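I bought the Lindon under-counter compost bin back in January, after the old one (a bucket with a lid, basically) finally got too smelly to live with. It wasn't cheap, and I went back and forth between this one and the bigger Paulauskas for ages. I'm so glad I went small!

First, the good stuff. The lid closes with a soft little thump and stays closed, even when the bin is full of melon rinds in the hottest part of summer. The inner pail lifts straight out with one hand, so I can carry it to the garden with the other hand free for the door. I empty it every two days, and it rinses clean with the hose.

What I hadn't expected was how much it would change the way I sort everything else. Once the peelings had a home of their own, I started noticing all the packaging that was left over, and our kitchen table is where that job gets done.
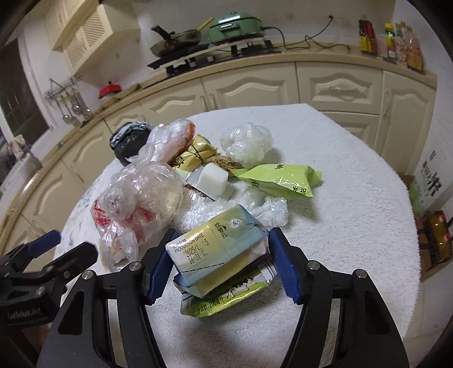
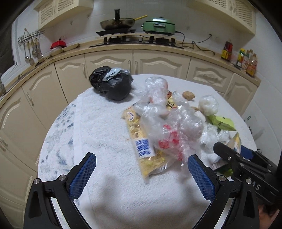 Now for the grumbles. The charcoal filter is meant to last three months and mine was done in two. Replacements come from the Lindon store only, and the shipping to Tosville costs nearly as much as the filter does. I tried cutting down a sheet of generic filter foam and it fits fine if you trim the corners, so that's what I use now. The mounting rail is my other complaint – the screws that come with it are far too short for an older cabinet like mine, and the paper template slid around while I was marking the holes. Tape it down before you start. I didn't, and now there are two extra holes in my cabinet that I get to look at every time I open the door.

The liners are fine but I quit using them after a few weeks. A sheet of newspaper in the bottom of the pail does the same job and goes straight on the heap with everything else.

Would I buy it again? Yes, and I'd pick the gray over the white, as beet juice does leave a mark.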